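Teleop Driving Demos for a Sidewalk Delivery Robot
Final project report, spring term
Team Fikre

1. What we were trying to do

Short version: teach a small wheeled delivery robot to get across open paved areas in a city by showing it how, with a person driving. No hand-written planner. You drive, it records, a network learns to copy you. Behavior cloning, same as in the week 5 lecture.

Why open paved areas and not sidewalks. Sidewalks have a curb on one side and a wall on the other, so even a bad policy gets a lot of help. A plaza gives you almost nothing to follow. Our first policy (trained on sidewalks only, from the starter data) did fine on the sidewalk test and then drove in a slow circle as soon as the curb went away. So that became the project.

All of it is in simulation. We had planned one day on the real Zoteck base but the battery tray was never fixed and we dropped it in March.

2. Setup

Simulator: Taditon, the city build, default daytime weather for everything except the last test. Robot model is the Zoteck base that ships with it, one forward camera, wheel odometry, no lidar (there is a lidar model, we turned it off, see section 6).

Driving: gamepad. Left stick for turning, right trigger for speed, B button to throw away the run. We tried keyboard for the first two evenings and it was a mistake. Keyboard steering is all or nothing, so the recorded turn commands were spikes, and the policy learnt spikes. Those runs are deleted.

Recording: camera image, odometry, stick values and the goal as a heading plus distance. Saved 9 times a second. Higher than that and the lab machine started dropping images without any warning, which cost us a weekend to find.

Goals: each run starts at a random point in the open area and gets a goal near a building entrance or a street corner. Driver sees only what the robot camera sees, plus an arrow for the goal. This was argued over. With the chase view it is way easier to drive, but then you steer around things the robot can't see yet, and the network has no way to learn why you turned.

3. Collecting the demos

We ended with 1,505 runs kept. Three drivers. Most runs are short, under a minute.

Rules we agreed on, after some mess:

Drive at walking speed near people. Stop fully if someone is in front, do not squeeze by.
Pass bollards through the gap, never outside the line into the road.
Let go of the stick before ending the run, otherwise the last few samples are junk.
If you hit something, B button, no exceptions.

That last rule turned out to be half wrong. More on it below.

The hardest map was the plaza in front of the brick Westinghouse Company building. Large stretch of concrete, only seams and one thick joint in it, and then the bollards and poles and lamps bunched up on the far side near the entrance. People standing close to the door on some runs. From far back the bollards are a few pixels wide in the robot camera and the driver has to commit to a direction before being able to tell which gap is which.
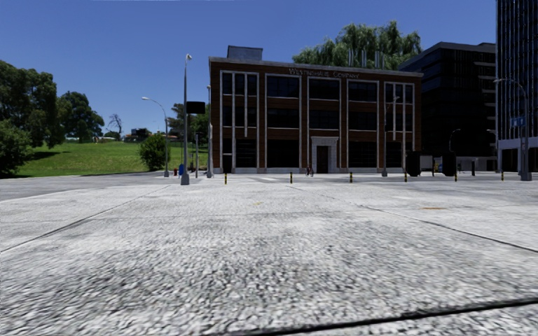 Etenesh Negussie wrote in the margin of our draft: you are all driving straight at the goal and then fixing it at the end, so the policy will do the same thing but fix it later than you do. Pick your gap early and drive to the gap. Also please record some bad starts, where the robot is already pointed wrong, or it will never see what recovery looks like.

We did both. Picking the gap early changed how the runs look when plotted from above: before, a fan of straight lines with a kink at the end, after, smooth curves that line up with a gap well ahead of it. Took a while to get used to. One of us kept forgetting and had to redo most of a Wednesday.

For the bad starts we added a button that takes control away, turns the robot by a random amount, and gives it back. Only the part after you get control back is saved. We recorded these on all the maps but mostly on the plaza. Near misses are now kept too if the driver gets out of it cleanly. So rule four became: if you hit something, B button, if you nearly hit something, back out properly and keep it.

4. Training

Nothing fancy here. Small image encoder, pretrained, with the goal and the odometry joined on after it, then two layers, then steering and speed. Loss is plain squared error on both. We predict a short chunk of actions and execute the first half of it, since single step prediction made the robot shiver at low speed.

Two things that mattered more than the network:

Stops. In the raw data a lot of samples are zero speed (waiting for people, or the driver thinking). The first policy learned that standing still is a very safe answer and would not start moving at all. We cut the idle time at the start of every run and kept the stops that happen with a person in front. After that it starts.

Driver style. The three drivers do not turn the same. One goes left around a pole more or less always, one goes right. Averaged together that is a policy that goes straight into the pole. We did not solve this properly. What we did was agree on a default side (right, unless blocked) and re-record the worst cases. The action chunks probably help as well but we didn't test that by itself.

5. Results

Test is 70 runs on the plaza map, start points not used in training, same goals for every policy. A run counts as a success if the robot reaches the goal without touching anything and without going into the road.

Starter data only: 9 of 70. Mostly circling.
With our demos, all kinds mixed: 57 of 70.

We also have a version trained before the bad start runs were added. It was clearly worse, but it was tested with a different set of goals, so we are not putting that number next to the others. Should have saved the goal list. We save it now.

Where the failures come from: mostly the bollard line. The robot picks a gap, something shifts the heading a little, and it changes its mind too late and clips a bollard with the rear wheel. The camera can't see the rear wheel and neither could the drivers, so in the demos we just left extra room by feel. The policy leaves less room then we did. A few other failures are at the poles. The rest timed out, stopped behind a person who did not move on.

Late afternoon light: we ran a handful with the sun low and long shadows on the ground. It slows down before dark shadows as if they were an object. Didn't always recover. Not enough runs for a number.

6. Problems, and what we would change

Lidar. We turned it off because the Drirnilberg group last year used lidar and we wanted to see what camera only could do. Would turn it back on for the bollards. Thin posts at a distance are exactly what the camera is bad at.

Driver fatigue. Quality drops a lot after an hour. You can see it in the stick values, they get jumpy. We started swapping drivers every half hour, too late to matter for the early data. Should be a rule from day one.

Labeling runs. We had no notes on who drove which run until halfway. Had to guess from the steering style, which worked better than expected, but is not a method.

Taking over during testing. The thing we most wanted and didn't have time for – let the policy drive, grab the stick when it is about to mess up, save only the correction. The bad start button is a cheap version of that. A real one would aim the new data at the places where the policy fails, not where we imagine it fails. The gamepad code already supports switching, the recorder doesn't.

Real robot. No claims here. Sim concrete has perfect grip and the wheels never slip at a seam.

7. Who did what

Recorder and gamepad code, one person, first four weeks. Training scripts shared. Driving split three ways as evenly as we could manage. Plots and this report written togther in the last two days, sorry for the uneven style.

Code and the kept runs are in the course folder under Fikre. The readme is out of date for the recorder, use the flags listed in the run script. Deleted keyboard runs are not recoverable, please don't ask.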